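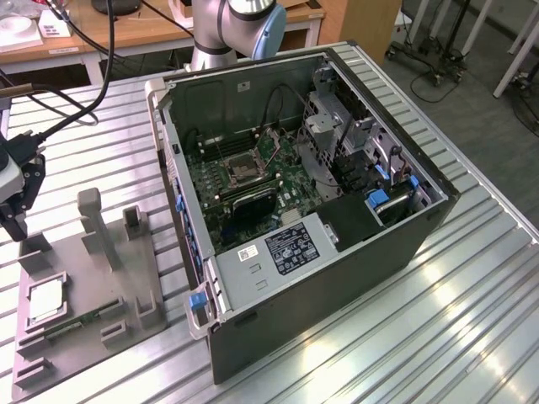 Grusimbridge Allotments & Growing Board > General chat > Blight again, do I give up on outdoor tomatoes?

leckie_lane
Third year running I've lost the lot. I had 21 plants in along the south fence, all looking gorgeous at the start of August, then we went away for 3 nights and I came back to brown stems and that awful smell. I've binned everything, fruit and all. Do I just grow spuds and beans from now on like my neighbour keeps telling me? I really do love a proper tomato sandwich, so this hurts!

Boram_Do
Oh no, sorry to hear that. Don't give up! I switched to the resistant sorts two summers back and I'm still picking now. The skins are a bit thick but they ripen fine and make a cracking sauce.

muddyknees
Thick is putting it kindly. I tried two of the resistant ones and they tasted of wet cardboard. I'd sooner have three weeks of good tomatoes than three months of those.

Boram_Do
Which ones though? They vary a lot. And did you feed them? Mine were pretty dull until I stopped drowning them every evening.

muddyknees
Can't remember, the labels washed off. Fed them weekly with comfrey. Still cardboard.

gilsoo_seol
Leckie, were they under any cover at all? It's wet leaves that do it. My dad put up a lean-to out of old windows and he hasn't had blight in 16 years, and he's only a few plots along from people who get it every time. Open at both ends so the air goes through, and he waters at the base with a can, never the hose.

leckie_lane
No cover, no. We aren't allowed glass on our site after somebody's greenhouse blew across the path. Would plastic sheet do?

gilsoo_seol
Should do. Just keep the leaves off it or they'll sit there damp.

pat_on_plot
I disagree a bit with the cover thing. I had mine in a polytunnel last year and it still got in. Picking off the lower leaves did more for me than any roof. Also plant fewer! That many along one fence must have been a jungle.

leckie_lane
It was nearly a hedge, I admit it. I can't throw seedlings away, I feel mean.

muddyknees
Give them to me then. I'll take anything that isn't resistant.

Boram_Do
Ha. Leckie, I'll save you some seed from mine if you want it, they aren't hybrids so they should come true. Message me your address before I clear the bed, I want the garlic in there next.

leckie_lane
Yes please! Sending it now. Is it all right to put garlic where the blighted ones were, by the way, or should I leave that strip alone?

pat_on_plot
Garlic's fine there. Just don't put potatoes in it.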